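Peg block, week whatever

06/06/2020

Quick one as I've got a call with Menaka at half past and I promised I'd get this up before then. No proper edit, sorry.

So. The sim work. Since the lab's shut I've had nothing but the simulator and a laptop that sounds like a hairdryer, and I've been trying to answer one small question for Jidgate: does it help a grasp policy if you mess about with the camera position during training, or does it just slow everything down?

Everybody has an opinion on this. Sajib says always randomise, randomise the lot, lights, textures, camera, table height. Kagiso says you end up with a policy that's mediocre everywhere. I was with Kagiso. I'm less with him now.

The task is dull on purpose. Arm over a table, parallel gripper, one black block. Come down from above, close, lift. No stacking, no clutter, nothing clever. The block starts at a random spot and a random angle and the policy only gets an image plus its own joint angles. No block pose handed over on the quiet (we did that by accident in the first batch, the results were lovely, binned).
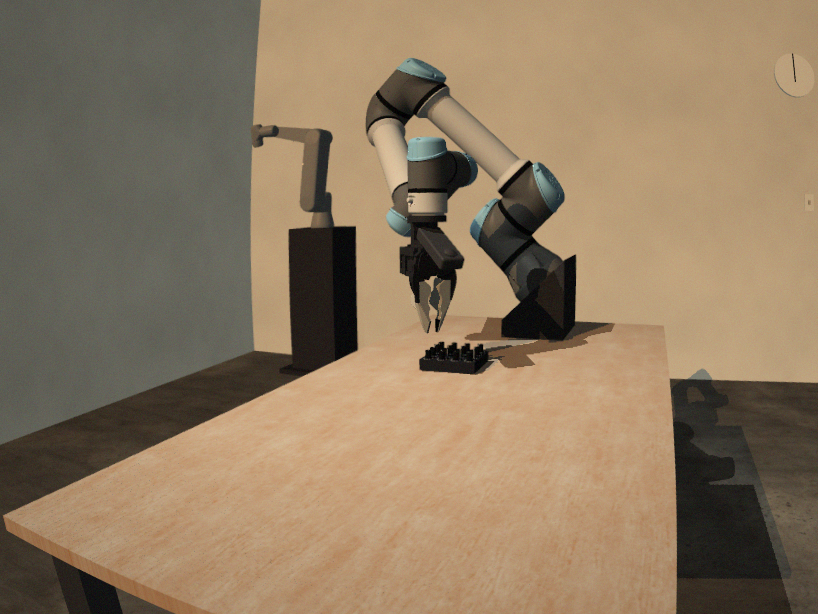

What I ran

Two policies, same network, same everything else. Both trained on 1,000 scripted demos. The first, call it Fixed, saw every demo from one camera at the side. The second, Moved, had the same demos re-rendered with the camera shifted for each one. Up, down, round a bit, never so far that you lose the block.

Same demos matters. Ruby-Lee spotted that in my first go I'd generated fresh ones for Moved, so I'd have been comparing two different piles of data. Two days of rendering in the bin. She was nice about it.

Then the test. 50 block positions per policy, none of them in training, and each tried from the camera Fixed knows and again from a higher one neither of them had seen. Success means the block is clear of the table and still in the fingers at the end of the episode. I'm strict on that. Dropping it at the last second is a fail.

What came out

From the familiar camera: Fixed wins, just. Less of a gap than I'd bet on. Moved fumbles a few where the block is turned at an awkward angle and it can't seem to settle on which way to rotate the wrist, so it dithers, comes down late and runs out of time.

From the new camera: Fixed falls to bits. Not a near miss sort of failing either, it goes to a spot way off and closes very confidently on nothing. Moved loses a little and carries on.

I went through the Fixed failures one by one with a cup of tea. Most of them miss in the same direction, which makes me think it has learned a plain mapping from where the block sits in the picture to where the hand should go, and when you shift the camera the mapping is just wrong by a steady amount. Not proved. Need to do it properly with a few more viewpoints.

The high views are the harder ones in general, I think. The gripper gets in the way of its own target right when you need to see it. And a black gripper over a black block, well, that's my own fault for picking it. 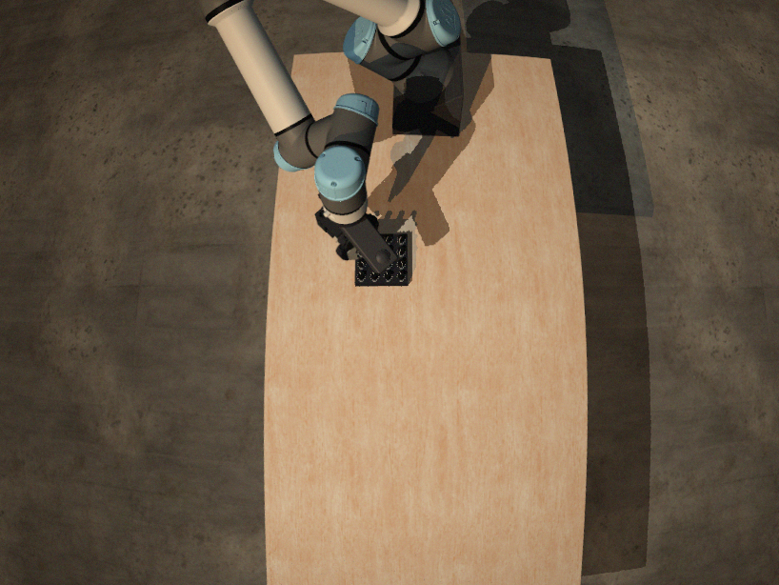
Black gripper over the black block, seen from higher up.

Shadows

Meant to be a footnote but it's annoying me. The arm throws a big shadow over the table and I have a nasty feeling both policies are using it. When I switched shadows off for a few episodes, the last bit of the descent got worse for both. Makes sense if you think about it, a shadow tells you where the arm is over the table. But I never moved the light in training, so thats one more thing they've been allowed to lean on.

Kagiso's view is leave it, real rooms have shadows. Sajib's view is move the light. You can guess who's getting the GPU next.

Stuff I haven't done, before anyone emails:
- only one seed each. I know. I KNOW.
- one block, one colour
- no real robot obviously, so I'm claiming nothing about transfer
- didn't try training on two fixed cameras, which is probably the fair comparison and is what Menaka will ask me in ten minutes

Seeds first, then the light, then the two camera version. If the machine holds out I should have the lot done by August, and we can decide whether its worth writing up with Ruby-Lee or just leaving as a note on here. Config files are on the Jidgate share under my name, episode 537 is the one to watch if you want to see the wrist dithering thing. Ignore the folder called old_old.

Right, call.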